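The Secondhand Rice Cooker

On a Saturday morning the line at the Marikar in Uvbridge starts before the doors open at nine. Most people are there for coats and lamps. Nele Hamann goes straight to the shelves along the back wall, where the small appliances are.

Hamann has repaired kitchen appliances for most of her working life and now rents a bench in the same building. She checks over what comes in, puts aside what can't be saved, and tags the rest. Last year the Marikar sold 2,309 small appliances, and 993 of them were for cooking rice, eggs, or porridge.

"Toasters come in broken," she says. "Rice cookers come in because somebody moved."

A lot of those owners are students and young families who came from overseas and brought a cooker along, or bought one from a neighbor who had. The buttons may be in Chinese, Japanese, or Korean, and that puts some shoppers off. Hamann keeps a stack of index cards with the common labels written out, and she tapes one to the bottom of each cooker she sells.

Before anything goes on the shelf she reads the plate with the electrical rating. A cooker made for 220 volts won't run properly on a regular American outlet, and she marks those with a yellow tag. Then she pulls the inner pot and looks for scratches in the coating, wipes the heating plate, and turns the pot in its seat to feel whether it rocks. A stuck grain of rice under the pot is enough to cause uneven cooking — she finds one in nearly every cooker.

The lid gets the most time. Starch collects there, along the seal and around the steam vent, and old starch smells. On many models the inner plate comes off for washing. On the rest she uses a damp cloth and a soft toothbrush, then leaves the lid open overnight.

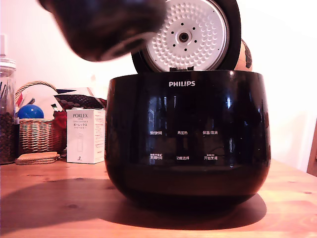

Photo: Zokotwood

With the lid up on a cooker of this type, the metal plate and its small holes are easy to get at. The Chinese captions on the front are less work than they look. The lower right one, 开始烹调, means start cooking. The one over it, 保温/取消, covers keep warm and cancel. 再加热 is reheat, and 预约时间 sets a delayed start. 功能选择 picks the program.

Large cookers sit longer than small ones. Hamann thinks people worry about counter space, and she tells them to measure the height with the lid open before they buy, especially if the cooker will go under a cabinet.

Her last test is a pot of plain white rice. She lets it stand 5 minutes after the cooker switches over, stirs it from the bottom, and eats some of it for lunch. Cookers that pass are priced at 55 dollars or less. The ones that don't go to Pronolgate, across the parking lot, where they are taken apart for wire and scrap metal.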